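Tarar Working Group on Demonstration Collection
Minutes of the regular meeting, Thursday, May 9, 2024

Chair: Mebrat Hailu
Represented: Mevudberg (simulation), Trusiler (training), Hisance (review)

1. Previous minutes
The minutes of the previous meeting were approved without change.

2. Status of the simulated set
Mevudberg reported that 1108 episodes have been recorded in simulation and delivered to Trusiler. Hisance has completed its first review and rejected 67 of them. Most of the rejected episodes were ended by the operator before the arm had returned to its rest position. Hisance asked that the stop signal be disabled until the return motion is complete. Mevudberg agreed to make the change before the next recording session.

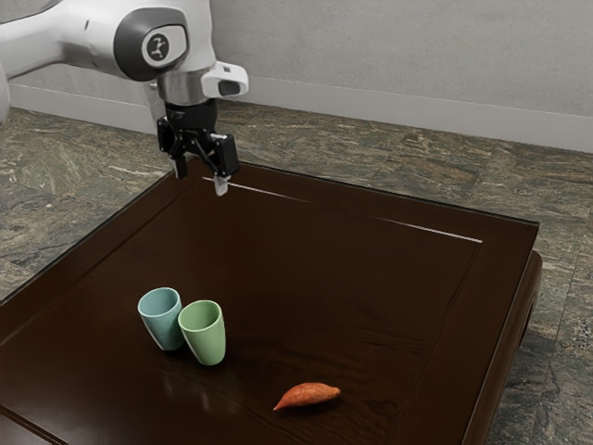
Task wording was discussed at length. Trusiler stated that instructions written by different operators are not consistent and that the model is being trained on several phrasings for the same action. For the layout with two cups and a sweet potato, it was agreed that the cups shall be named by color, blue or green, and that "the cup" alone shall not be accepted. The sweet potato shall be given its full name in every instruction. Trusiler also asked for more variation in starting positions, including layouts in which the gripper begins open at the far side of the table, well away from the sweet potato. The Chair directed that both points be added to the operator guide.

3. Glossy surfaces
Hisance questioned whether reflections on the dark tabletop should be reduced. Trusiler preferred to keep them, as the model will have to work on polished furniture. No change was made. Mevudberg will render 58 episodes again with a matte surface for comparison.

4. Storage
Rejected episodes will be kept in a separate folder through October and then deleted. Access remains limited to the review staff.

5. Action items
Mevudberg: stop signal change; matte surface comparison.
Trusiler: revised list of starting positions.
Hisance: second review of the delivered set.
Chair: updated operator guide, to be circulated before the next meeting.

The meeting was adjourned by the Chair.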